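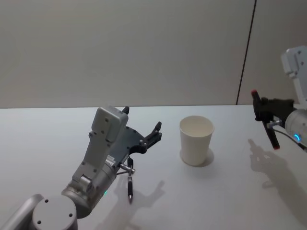

The Dawber is the two-finger gripper we reach for whenever a job needs wide opening and not much bulk, and after a few weeks of swapping it back and forth with the Kestlow on our two-arm bench we like it even more! The Kestlow grips hard and shrugs off knocks, but it's a chunky thing, and on small targets you end up fighting your own fingers. For the comparison we stuck with dull everyday stuff, like a plain white paper cup standing between the two arms, which is a wonderful test piece (a paper cup lets you know right away when your force setting is too high). Gilles Deschamps wrote the first set of approach moves and Solange Lefèvre redid most of them in December with a slower close. Hers are the ones that ship with the kit.

In the box: one Dawber gripper, 4 spare fingertips, the wrist plate with 6 screws, and the cable. The plate fits the Teseno wrist straight away. For a Testus controller, load the profile first and then power up the gripper, in that order, or it comes up with the fingers locked. 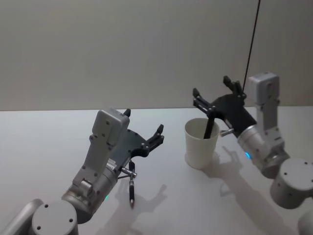
Can I run a different gripper on each arm?
Each arm keeps its own tool profile, so you can mix them freely. Just set the payload for each one separately.

Our longest run so far was over 400 closes on one set of fingertips, and they still had plenty of bite left. The 32-page setup guide covers homing, force limits and finger swaps. Start with the force limits, they're the fun part.

Page updated September 23, 2020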